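Home | Courses | Handouts | Reading List | Contact

Applying for Money in the Performing Arts
Handout 4: The project budget and the budget notes
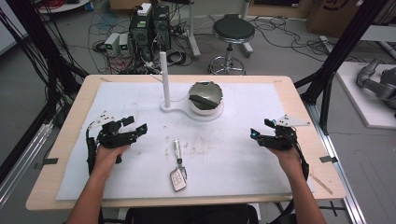

Last time we looked at the letter of inquiry and how short it should be. Today we go to the part which most students leave for the last evening, and this is a pity, because many readers at a foundation open the budget before they open the narrative. A program officer who has read many dance and theater proposals can see from one page of numbers if the company understands its own project.

I use in this handout the same case as in Handout 3, the small dance company Larnura and their new evening-length piece, Tridier. Please have the narrative of Handout 3 near you, because we will compare the two.

1. What the budget must show

A project budget has two sides, expense and income, and in an application the two sides should be equal. Students often ask me if a small surplus looks good. It does not look bad, but it brings a question you then must answer: why do you ask for this money if you already have more than you need? If you plan a reserve, write it as an expense line with the name "contingency." Then the sides are equal and the reader sees what you intend.

Please do not mix up the project budget and the organization budget. The organization budget covers the full fiscal year, including the rent of the office and the salary of people who have nothing to do with Tridier. The project budget covers only Tridier. Some funders want both. When they want both, the project must be visible inside the organization budget, and the numbers must agree. In the first draft of Larnura the dancers' fees had one total in the project budget and a lower total in the organization budget, although it was the same work in the same year. The explanation was simple (one sheet was older), but a reader cannot know that.

2. Expenses

Begin with people. In dance, people are nearly always the biggest part, and a budget where costumes cost more than dancers will be noticed. For every group write the number of persons, the unit, and the rate. Larnura wrote first:

Dancers, rehearsal fees

and after it only a total. After our session they wrote:

Dancers, rehearsal: 11 dancers x 24 rehearsals x $200 per rehearsal = $52,800

The second line is longer but the reader can check it. The reader can also compare it with the narrative. If the narrative says "an intensive period with the full cast," then 24 rehearsals with 11 dancers is a believable meaning of this sentence. If you have two casts, or if not all dancers come to all rehearsals, make two lines.

Other expense lines you should consider, in the order I prefer:

Choreographer's fee, separate from the dancers
Composer or music rights
Designers (light, costume, set), fee and materials on separate lines
Stage manager and technical crew
Rehearsal space
Theater rent, including the load-in day
Insurance
Travel and per diem
Printing, photography, video documentation
Access costs: captioning, audio description, sign language interpreter
Payroll taxes, if your artists are employees
Share of administration
Contingency

Load-in day is forgotten almost every year. The theater will ask for it, and you will pay it from your own pocket if it is not in the budget.

About administration: some funders give a maximum percentage, some say nothing. If they say nothing, you may still include a fair share, and you should explain in the notes how you calculated it. Do not hide it inside another line. I have seen a "production coordination" line which was only the director's normal salary under a nicer name, and the reader saw it also.

3. Income

Divide the income in earned and contributed. Earned is tickets, fees from a presenter, workshops you sell. Contributed is grants, gifts from individuals, and in-kind support.

For each contributed line write the status. I ask you to use only these words: confirmed, pending, to be submitted. "Expected" is a word that helps nobody, it can mean that a letter is signed or that somebody was friendly at a reception. Put the amount you ask from this funder as its own line, with the status pending, and mark it clearly. It sounds too obvious to say, yet drafts come to me without it.

Tickets need a calculation. Larnura plans to show Tridier in November at the Plukness, a theater with 304 seats. The first draft multiplied 304 seats by the full price by the number of evenings. This is the income of a sold-out run where no critic, no parent of a dancer and no presenter has a free ticket. It does not happen. Take off the house seats and the complimentary tickets, then take a percentage of what remains, and base this percentage on your own last runs. If you have no last run, ask the theater what similar companies sell there. A theater manager will usually tell you if you ask politely and early.

Use the average ticket price and not the highest one. If you offer student tickets, the average goes down, and this is fine.

4. In-kind support

In-kind means that somebody gives you a thing or a service in place of money. The rule is that it appears two times, once as income and once as expense, with the same amount. Otherwise the sides will not be equal, and this is the most common reason that a student comes to me and says the spreadsheet is broken.

The Okafor studio gives Larnura free rehearsal space. So there is an income line "Okafor, rehearsal space, in-kind, confirmed" and an expense line "rehearsal space" with the same value. The value is the normal price which Okafor asks from other companies, and you need one short letter where they say so. Do not invent a value yourself.

Check also if the funder counts in-kind as a match. Some require the match in cash only. You will find it in the guidelines, often near the end or in the answers to frequent questions.

5. The budget notes

The notes are half a page to one page. They explain lines which a reader would ask about, and they leave the others in peace. A good note has one or two sentences.

Weak: "Costumes are very important for the vision of the choreographer."

Better: "Costume materials include a second set for all dancers, because the first set is damaged by water in part two and cannot be dried between a matinee and an evening show."

The weak note belongs to the narrative, if it belongs anywhere. The better note tells why the line is high. My colleague Mortimer Whitlock, who read applications for a regional arts fund before he came to teach with us, advises students to cover the notes with a sheet of paper, read only the numbers, and write down each question that comes. Then uncover the notes and see which questions are answered. I have borrowed this exercise from him and we will do it in class.

Write also what you will do if you receive only a part of the amount. One sentence is enough: which element becomes smaller, and which you will protect. Larnura wrote that they would give up the live musician and use a recording, but keep all the rehearsals. This was a strong sentence, since it showed what they think the work needs.

6. Small things that cost points

Round to full dollars. Cents look as if the budget is a receipt.
Use the same names for lines as in the funder's form, also when you prefer your own.
Check that the title of the piece is the same everywhere.
Put the dates of the project period on top of the page.
Save the form again after you paste the numbers, and open it on another computer.
Let somebody add the columns by hand. A formula often misses the last row that you inserted.

For next session

Bring the project budget for your own piece, both sides, one page, printed. Bring the notes on a separate page, so that we can do the covering exercise. If your project has no presenter yet, write "venue to be confirmed" and use the prices of a real theater of similar size. Read again section 2 of Handout 3, we will need the timeline.

Posted 20 Jun 2026 by the course instructor

Contact the course office | © Performing Arts Management course handouts | Back to top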